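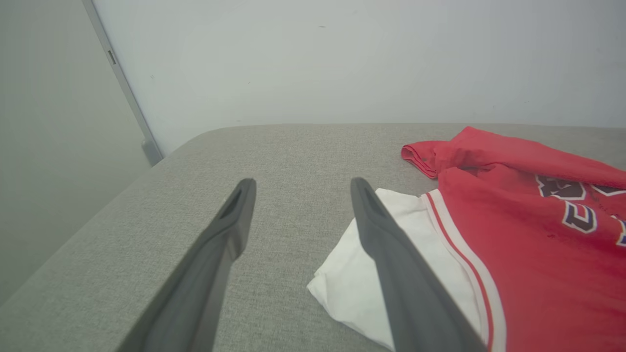

Gripper open above the gray seat, red jersey to the right, white cloth under the right finger.

Garba laundry-handling project – progress report, June 30, 2019

Hi Jyoti,

Mixed month, and I'll start with the bad part. On run 34 of the jersey series the left finger kept closing after the stop command went out. Dinesh hit the emergency stop and the arm froze, but by then the finger had pinched the seat cover pretty hard. He had his hand near the seat a minute earlier, straightening a sleeve, so we're treating it as a safety matter and I've written it up that way.

Fidelina went through the logs and found the stop message sitting in a queue behind 17 position updates. Old code of mine, I'm sorry to say! Stops now skip the queue completely, and Nandi has put in a separate force cutoff that doesn't care what the software thinks. We've done 30 test stops since then and all of them were clean.

The actual folding is slow. Single garments are fine, but when a shirt lies on top of something else the gripper tends to grab both layers – I don't have a fix yet.

We lost four days, so the Tindcombe demo moves to August. Budget is unchanged apart from $183 for the cutoff parts. Could you let me know if Rajkumari needs the full incident form or if the short one will do?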